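Shallow metal bins as toy storage: how do I stop everything from ending up in one heap?

Posted in Home and Garage > Storage and Tidying

threadbare_ottoman
In August I bought two wide metal bins from the clearance corner at Trastel, the kind with sloping sides that look like they were meant for bolts or possibly feed. The plan was to park them on the table in the back room and have my kids sort their toys into them. Animals in one, play dishes in the other. I even made labels.

The labels lasted until lunch. Now one bin holds everything the household has ever owned and the other holds a single sock. Because the sides slope, whatever goes in slides to the middle and settles on top of whatever was there before, so the thing you want is always under the thing you don't.

I like the bins. They're tough, they wipe clean, and my partner has already made one remark about the lids I bought for the last system, so I would prefer not to start over with plastic drawers. Is there some way to make a shallow open bin work for mixed toys? Also, one of them has paint coming off at the back, and I can't decide whether that's charming or a problem. The kids are five and two, and the younger one licks things.

marginal_gains_mom
Get rid of half the toys. Works every time. You will be hated for a while.

If you can't do that, Kotdale makes stick-in dividers. I had a set. They fell over.

pegboard_apologist
I've been running toys out of shop bins for years, first because I was cheap and then because I had told too many people it was a system.

Start with the paint, because that one is a problem. Older metal stuff can have lead in the coating, and a two-year-old who licks things is exactly the customer you don't want. Don't sand it dry and don't scrape it in the kitchen. Move that bin out of reach, wipe up the loose flakes with a damp paper towel, throw the towel away and wash your hands. Then have the paint checked by a lab. The home swab kits are fine for curiosity, but I wouldn't bet a toddler on one. If it comes back bad, retire the bin to the garage and let it hold bolts, which it will be very good at. Scuffs on a bare metal floor bother me a lot less than flakes do, but run your palm along the rims for burrs before a small person does it for you.

As for the heap, don't divide the bin. Dividers assume a flat floor and a calm user. Put bowls in it. Big, round, cheap, bright ones, sitting right on the bottom. A bowl is a bin a child can carry, and it has a rim, so small things stay put when somebody shoves the whole arrangement sideways. Mine are in colors you could spot from a passing plane, and each color means one kind of thing. Blue has been farm animals for so long that the kids call any blue bowl "the barn," including at other people's houses.

Leave space between the bowls for the awkward stuff. Dolls and anything with a large head will not go in a bowl and will tip it over if you insist, so they lie loose next to it.

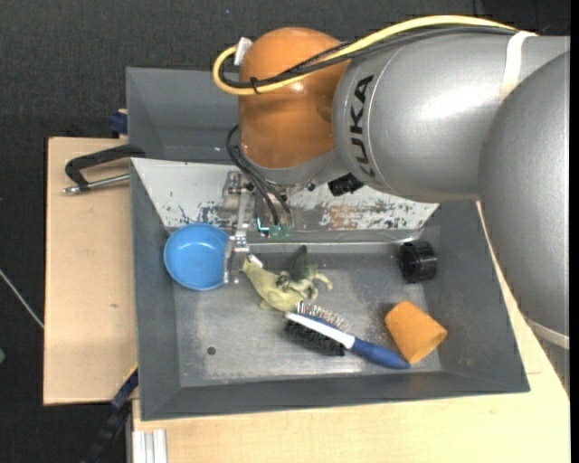 I'd also keep the bin to one layer. Once there's a second layer, you own a heap again, only with bowls in it. When a new toy comes in and there's nowhere for it to touch the floor of the bin, something moves to the closet. I rotate the closet stuff back in when I remember, so a couple of times a year, and it gets greeted like Christmas.

Last thing, the noise. A wooden block dropped into a metal bin at six in the morning is an experience. I cut an old Illier yoga mat to fit the bottom of ours and it helped a lot. It also stopped the bowls from skating around. Put another piece underneath if you care about your table. I found out I cared about ours slightly too late.

threadbare_ottoman
Thank you, bowls it is. The flaky bin has gone to the top shelf of the garage pending the lab. I found around 600 beads under the sock.

pegboard_apologist
Beads get a jar with a screw top. There is no bowl for beads.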